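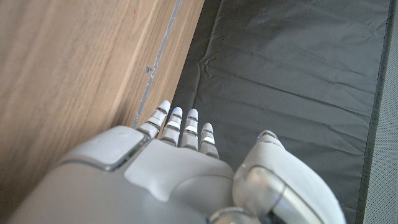

Light wood on one side, dark gray fabric mat on the other.

Frequently Asked Questions about Mats, Rugs and Wood Surfaces

Welcome, and thank you for stopping by the Drodora help page! We're a small shop in Skendbridge that sells fabric mats, rug pads and runners, and most of our day goes to talking with people about what happens when something soft gets laid on top of something wooden. These are the questions we get most. If yours isn't among them, the phone and email details are at the bottom, and we do love a good floor question.

Will a mat discolor my wood floor?

It can, a little, over time. Most wood changes color with daylight, and the part under the mat changes more slowly than the part around it, so you may find a paler or darker rectangle when you finally pick the mat up. It usually evens out once the covered part has had some months in the light. Cherry is the quickest to show it in our experience, and pale oak is pretty forgiving. Shifting the mat a few inches every season helps a great deal, and so does drawing the curtains on a bright summer afternoon (your sofa will thank you too).

Backing is a different matter. Some rubber and vinyl backings can react with a floor finish and leave a yellow stain, and that kind doesn't fade. If you have an older mat with a sticky or crumbly underside, please take it up today and have a look.

Which of your mats are safe on a finished wood floor?

The Tillberg and the Martens are both made with a felt backing, and that's what we put down at home ourselves. The Tillberg is the thinner of the two and lies very flat, so it's nice near a door that has to swing over it. The Martens is thicker and kinder to your feet if you stand for a long time at a counter or a workbench.

I just had my floors refinished. How long should I wait?

Ask the person who did the work, and then believe them even if it's longer than you hoped! Finishes differ a lot. Some oil-based ones want a month or so before anything goes on top, and many water-based ones are ready sooner. Being able to walk on a floor in socks is no sign that it's ready for a mat. We had one customer lay a lovely runner down too early and find the weave printed in the finish from one end of the hall to the other.

How do I keep the edges from curling?

New mats come to you rolled, and they remember it for a while. Roll the mat loosely the other way for an hour, then lay it flat with some heavy books on the corners overnight. A warm room makes this go faster. In January, when the delivery truck is as cold as everything else, let the mat sit indoors for an afternoon before you unroll it.

If one corner keeps lifting after a week or two, send us a note. We'd much prefer to swap the mat than have you trip on it.

Do I need a pad underneath?

Under the Martens, no. Under the Tillberg, only if it slides, and that depends on how slick your finish is. Cut the pad an inch shorter than the mat on every side so that the edges can settle down to the floor. Kitchen scissors do fine.

Can I use double-sided tape instead?

On tile, go ahead. On wood we'd ask you not to – the adhesive can pull up the finish when you remove it, and the residue is a misery to clean.

What's the best way to clean a dark gray mat?

Dark gray hides coffee beautifully and shows every speck of lint, as anyone with a white cat has already discovered. Vacuum it with the brush roller switched off, going with the weave. For spots, use a cloth dampened with cool water and a drop of dish soap, and blot. Rubbing fuzzes the surface. Let the mat dry completely, hanging over a railing if you can, before it goes back on the wood. We'd say this one twice if we thought you'd put up with it, as trapped moisture does more harm than sunlight and backing put together.

What sizes do you carry?

Both mats come in a standard width of 57 inches, and the longest runner we keep in stock is 141 inches. We can cut either one shorter for you at no charge. Measure twice, please, and leave room for door swings and floor vents. Cut mats can't be returned, though we're happy to look over your measurements by email first.

Can I see the colors before I buy?

Yes! We'll mail you up to six swatches, and we sent out nearly 2,000 of them last year, so don't feel shy about asking. Lay them on the floor and look at them in the morning and again with the lamps on. Grays are especially sneaky, and one that looks cool and slatey at noon can go quite brown by supper.

How do I reach you?

Call or write any time and leave a message if we don't pick up. We answer from 9 in the morning, and messages that come in after 4 are returned the next working day. You're also welcome to stop in at the Skendbridge shop with a piece of your flooring under your arm. Parking is around the back, next to the bakery.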